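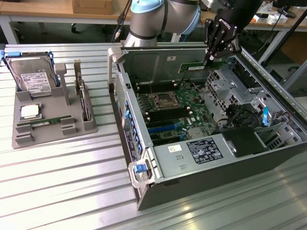
Refurbished and rebuilt towers: frequently asked questions

Kobzar takes old office towers apart and puts them back together for people who would like to keep them. Most of what follows is meant to slow you down before you spend money.

Is an old tower worth rebuilding at all?
Sometimes. If the board boots and the power supply is healthy, a used processor and some memory will get you a machine that handles mail, spreadsheets and a browser. If the board is dead, we'd want a good reason to go on. Sentiment is fine, but you pay for it by the hour.

Do I need to buy new parts?
Sellers would like you to think so. A used processor that has been kept in a proper holder is usually as good as it ever was. Used hard drives are another matter. We test every one, and we still wouldn't put the only copy of anything on it. Ask for the test report, and if there isn't one, assume there was no test.

What does "fully refurbished" mean?
Whatever the seller wants it to mean. We have opened "fully refurbished" machines and found dust older than the sticker. Ask which parts were taken out, which were replaced and who checked them.

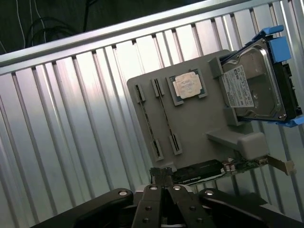 How long does a rebuild take?
Plan on 4 working days once we have all the parts. Anyone who promises it over lunch is probably skipping the memory test, and the memory test is most of the waiting.

Should I pay for the Prodia cleaning kit?
We don't sell it and we don't use it. A soft brush, canned air and a lint-free cloth do the job on most cases. If you already bought the kit, the brush in it is decent.

Can I fill every memory slot with whatever I have lying around?

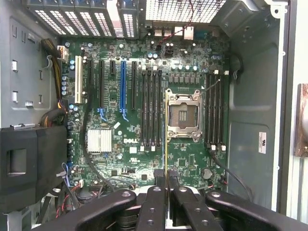 Mixed memory is the most common cause of the "it worked last week" calls we get. Board makers are picky about which slots are filled first, and forum advice on this is mostly guesswork. A board with four slots on each side of the socket gives you eight chances to get the order wrong, so find the service manual for your model and follow its chart. Two matched sticks in the right places will serve you better than a full row of odd ones.

What does it cost?
Our flat fee for a strip, clean and rebuild is $278, parts not included. You get a written quote before we order anything - read it, including the dull bits.

Is there a warranty?
Three months on labor. Used parts carry whatever the supplier gives, and in the case of Narkmont drives that is not much.

How do I check on my machine?
Write to the Brutdale counter with your ticket number. Tickets start at 1119, so if yours is lower than that, it belongs to the old system and we'll need your receipt as well.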